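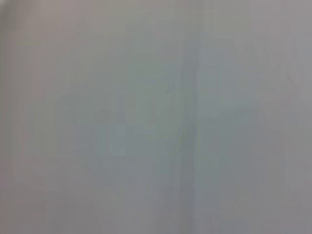 June 3, 2021

I have now read the Valdovinos write-up three times and I still can't tell what the wrist view is doing for them.

The claim, if you haven't followed it: you take a policy trained on two camera views, one from up high and one from the wrist, you let it learn how much to trust each one at every step, and it gets better at picking things up. They call the learned part a "view gate." Isauro Tovar and Clémence Hamel wrote most of it, and it's a clear piece of writing, which I appreciate. It has 600 demonstrations behind it, one arm, one kind of task. Pick up a food item, put it in a container.

The headline plot has the gate sliding toward the wrist camera as the fingers close in. Everybody loves this plot. I've seen it in two talks already. It looks like what a person would do (look across the table, then look at your hand) and so people nod at it.

My trouble is that a number sliding from one side to the other doesn't say the model got anything out of the side it slid to. The wrist stream has plenty of stretches where it's a wash of gray. If the gate reads high during those stretches, what is it trusting? It could be using the grayness itself as a clock. "Everything went blurry, so I must be close" is a perfectly good cue on one table with one arm, and a terrible one anywhere else.

Yareli Palacios and I spent most of a week on this with our own copy of the method. We used the Varkar codebase, left the gate alone, and trained on 400 demos of our own plus whatever we could reuse from December. Then we did the dumb test. We replaced the wrist stream with a blurred version of itself, strong enough that you couldn't make out a finger, and ran the whole thing again.
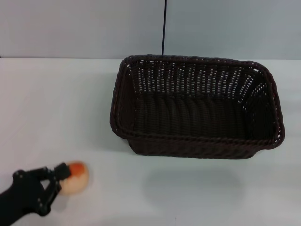
Success rate on our setup barely moved. I was expecting at least a dent. The overhead view was carrying far more than I'd given it credit for, and when you look at what it gets, you can see how. A pale roll with a browned top, a black gripper, a white table, a nearly black basket a little way off to the right. You could threshold that and get most of the way to a grasp. Even the shadow under the roll gives you a fair guess at height. I don't know how you would show a wrist camera is needed on a table like that, and I notice that the tables in the Valdovinos figures look much the same.

And the gate? With the blurred stream, the plot came out the same shape. Same slide toward the wrist, a little noisier at the end. So the thing people point at as evidence of the model "looking at its hand" shows up when there's no hand to look at.

I sent this to Clémence Hamel before posting. She was decent about it and made two points.

First, she says the blur keeps the timing information, so a fair test would swap in wrist frames from a different trial at random. Agreed, we should do that, and it's running now. But I'd say it also concedes my point about the clock.

Second, she says their harder objects are where the gate earns its keep, and that we used easy ones. Maybe. The table of hard objects in the write-up has 30 trials per object, and the gap they report there is four successes. I wouldn't change my lunch order over four in 30. 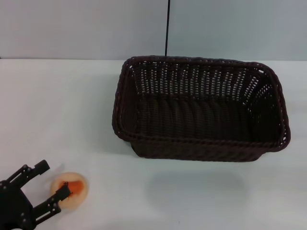 What I'd want to see from them is pretty modest. Run the swap test. Report the gate's value on failed trials as well as on good ones (the write-up only plots successes, unless I've missed an appendix). Put the thing on a cluttered surface, with a container that doesn't stand out from the background like a hole in the page. And train a version with the gate frozen at one half for the whole run. We did that last one too, by the way. It was within noise of the learned gate on our items, which makes me wonder why the learned gate is in the title.

Yesenia Montes thinks I'm being too hard on a first paper, and that one task on one table is where everybody starts. Fine. My complaint is with the second paragraph of their conclusion, where one task on one table becomes "manipulation in unstructured homes." Skorkton has already quoted that line in a funding pitch, and Fotico has a product page that leans on the plot.

I should say where our own numbers are weak. We have one arm. Our reused December data was collected with a slightly different finger pad. Karla Cárdenas relabeled a batch of it and found some 30 episodes where the grasp was marked as a success and the item had been dropped a second later – those are out now, and the results above are from after the cleanup. The blur kernel was picked by eye.

The swap run should finish in a few days. If it tanks, I'll write that up with the same number of words, and Clémence gets to pick the title.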